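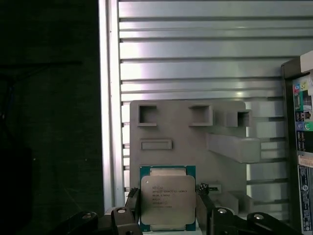
处理器 Intel Xeon E5-1630V3,后面是灰色的塑料板。

二手服务器套件使用感受:主板、机箱和一颗老 Xeon

作者:Wyn Maddocks

先说明一下,中文是我后来学的语言,有些硬件的词我习惯用英文,如果用得不准确,请在评论里告诉我,我会修改。

我买的是 Sestunel 店里的一个二手套件,包括一块绿色的服务器主板、一个灰色的金属机箱和一颗 E5-1630V3 处理器。内存、硬盘和散热器都不包括,需要自己准备。价格是692元,我的总预算是1000元,所以剩下的钱要买内存、散热器和一块旧硬盘。我的用途很简单:家里放照片的文件服务器,晚上做备份,有时候编译一点自己写的程序。如果您要玩新的游戏,这篇文章对您的帮助不大。

包装和收货

箱子里面的泡沫很厚,机箱的四个角都有保护。处理器单独放在一个小塑料盒里,盒子外面又包了一层防静电袋。这一点我给高分。我以前在别的店买过一颗处理器,卖家只用纸巾包着寄过来,收到的时候我的心情很不好。

机箱有使用过的痕迹,底板上有几条细的划痕,不影响使用。灰尘很少,看得出卖家清理过。说明书没有,只有一张纸,写着套件的内容和保修时间。纸上没有写主板的电源接口怎么接,对第一次装服务器主板的人,我觉得这是一个缺点。我给店里写了信,当天下午收到了回答,还有一份接口的说明,态度是好的,可是这份说明应该一开始就放在箱子里。

处理器

E5-1630V3 是四核八线程的处理器,基本频率是3.7 GHz。现在看,四个核心不多,同一代里有很多核心更多的型号。我还是选择了它,理由是我的程序大部分只用一个线程,频率高对我更有用。这颗处理器的金属盖很干净,上面的型号还可以清楚地读出来,左上方的小圆点也在。买二手处理器的时候,我建议先看金属盖上的字。有的卖家把盖子磨得很亮,字就不容易看见了,这样的我不买。

第二个要看的地方是背面的金色触点。触点上如果有一点脏,可以用无水酒精和不掉毛的布轻轻地擦,等它完全干了再装。我拿处理器的时候只拿两边,手指不碰触点。这个习惯是朋友 Zhuoran Kang 教我的,他修电脑很多年,对我这样慢的学生也很有耐心。

放零件的时候我用 Plellmont 的一块灰色塑料板。它的上面有三个方形的槽,右边的那个像一个小盒子一样突出来,旁边还有一根长条。板子的颜色很普通,塑料的手感比我想的硬。它不在套件里面,是我另外有的东西,所以不算在评分里。只说一句:浅颜色的底面对找小零件有帮助,可惜这种灰色和旧螺丝的颜色太接近,我更希望它是白色的。

主板和插座

主板是整个套件里我最满意的部分。插座上有银色的金属框,一边是带铰链的扣,下面有一根压杆。打开和关上压杆的时候需要一点力气,第一次做的人可能会害怕,觉得自己要把东西弄坏了。我也害怕过。正确的做法是先看清楚处理器上的三角标记和缺口,轻轻放平,然后再压杆。如果处理器没有放平,请不要用力,把它拿出来重新放。

插座里的针脚非常细,这是买二手主板最大的风险。收货以后,请马上用手电筒从侧面照着看,每个方向都看一遍。正常的时候,针脚的反光是很整齐的,如果有一个地方反光不一样,很可能有针歪了。我收到的这块没有歪针。保修的那张纸上写得很清楚:收货后5天之内可以因为歪针退货,以后就不可以了。所以不要像我的邻居那样,买了东西放在柜子里一个多月才打开。 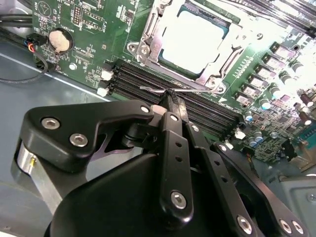 主板上的元件排得很密,右边特别密,电感和电容的距离很近。装散热器的时候,螺丝刀最好用带磁性的,长一点的,不然螺丝掉到电容中间很难拿出来。我掉了一次,用了一把塑料镊子才夹出来。请注意是塑料的,我不喜欢在主板上用金属的镊子。

纽扣电池的位置在板子的边上,换的时候不需要拆别的东西,这个设计很方便。二手主板的电池常常快没有电了,我建议收到以后直接换一颗新的,费用很少,可以避免时间和设置总是丢失。旁边的黑色线有点长,在机箱底板上绕出一个弯,我后来用扎带把它们整理到一边。机箱里没有专门固定线的位置,这是机箱的一个小问题。

关于内存,有一点我必须写出来。这一代的处理器用 DDR4,很多服务器用的是带寄存器的内存(Registered),普通台式电脑的内存放进去以后能不能工作,要看主板。我在买之前问了卖家,他建议我用 Jirari 的二手服务器内存。我买了两条,开机以后都认出来了。安装的时候,先打开插槽一头的白色卡扣,对好缺口,再从两端向下按,听到“咔”的声音才算装好。我的第一条只按好了一边,机器没有显示,风扇转得很响,我以为主板坏了,坐在那里担心了很久。重新按一次就好了。

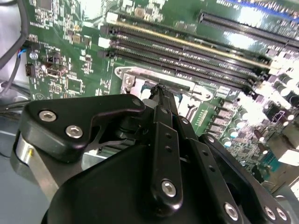 四条黑色的内存插槽,左端有白色的小卡扣。

插槽之间的距离很小。如果您的内存带着厚的散热片,相邻的两条可能会碰到一起,请先量一下。我的内存没有散热片,完全没有问题。卡扣的塑料用了这么多年还是有弹性,颜色也没有变黄,我觉得上一个主人应该把它放在比较好的环境里,当然这是我的猜测。

插槽上面还有扩展用的长插槽。我现在只插了一块旧的网卡,显示器的输出用主板自己的接口就够了。要说明的是,这颗处理器本身没有集成显卡,如果您买的主板没有显示接口,就要另外准备一块显卡。这个问题我在论坛上看到很多人问过。

使用一段时间以后

我从三月开始用这台机器。它一直放在书房的架子下面,白天做文件服务器,晚上11点以后做备份。到现在没有自己关机,也没有死机。传照片的速度主要由硬盘决定,处理器的工作很轻松。编译程序比我的旧笔记本快了很多,我没有做专业的测试,所以不写具体的分数,只说我的感觉:以前可以去泡一杯茶,现在水还没有开就编译好了。

声音是我最不满意的地方。开机的时候所有的风扇都转到最快,我的妻子在隔壁房间也能听见。过一会儿会安静下来,可是夏天会怎么样我还不知道。我换了一个 Wan 的散热器,花了大约40元,比原来朋友借给我的那个安静。安装孔的距离要先确认,服务器主板的插座有方形和窄形两种,买错了就装不上去。店里的商品页面没有写是哪一种,这个信息应该补上。

用电也要考虑。这一代的处理器和新的小主机相比,用电比较多。如果机器要全天开着,电费几年加起来也是一笔钱。我会在夜里备份结束以后让它自动关机,早上再用网络唤醒。网络唤醒在 BIOS 里默认是关的,菜单藏得比较深,我找了半个晚上。

优点

处理器的状态好,型号的字清楚,没有被磨过。
主板没有歪针,内存卡扣和插座的压杆都正常。
电池容易更换。
卖家回信快,包装认真。

缺点

没有说明书,电源接口要自己问。
开机的时候风扇声音大。
机箱里没有地方固定线。
商品页面没有写散热器的安装孔是哪一种。

谁适合买

如果您已经装过一两次电脑,想用不多的钱做一台家里的服务器,这个套件可以考虑。如果是第一次装电脑,我建议找一个有经验的朋友坐在旁边,特别是放处理器和压杆的那几分钟。办公室里每天要用的电脑,我就不推荐了,二手零件的保修时间短,出了问题要自己花时间找原因。

我的评分是四星,少的一星是因为说明书和声音。下一步我打算再加两条内存,把四条插槽都用上,如果遇到兼容的问题,我会回来在这篇文章下面补充。

补充:有读者问硅脂用的是哪一种。我用的是散热器盒子里送的那一小管,没有另外买。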